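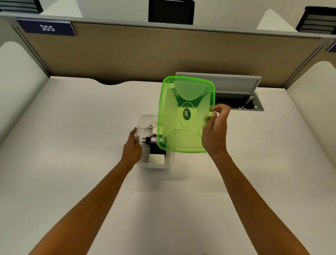

**Which container should I use for chargers and plug adapters?**

Use the smallest one that closes without pressing on the pins. For most desks this is a clear box with a colored lid, because you can see the contents from the side and find the box quickly in a drawer.

## Dromia desk sets

This folder contains the notes and tables for Dromia, a small collection about how people keep small things at an office desk: chargers, adapters, cables, note pads, and the boxes they go into. The desks are in two offices, Zetitz and Grosham. Last updated Sunday, March 19, 2023.

### Contents

- `items.csv` – one row for each object, 2,690 rows
- `boxes.csv` – one row for each container, 395 rows
- `desks.csv` – one row for each desk, 71 rows
- `notes/` – free text, written by the people who sit at the desks

### Columns in boxes.csv

| Column | Meaning |
|---|---|
| `box_id` | letter of the office and a number |
| `body` | clear, frosted or solid |
| `lid_color` | plain color word, for example green |
| `lid_on` | yes, no, or unknown |
| `desk_id` | link to `desks.csv` |

### Please note

An adapter and a charger are different items here. If the object has its own cable or a socket for one, we write "charger". If it only changes the shape of the plug, we write "adapter". In the Grosham table this rule was applied later, so some older rows still say "power thing". I will correct them in July.

Labels on chargers are copied only when they can be read completely. Otherwise the field `label` stays empty.

The lid and the body count as one box, also when they are kept apart. The Shearer naming list is used for all colors.

### License

Free to use inside and outside the offices, with the name Dromia mentioned.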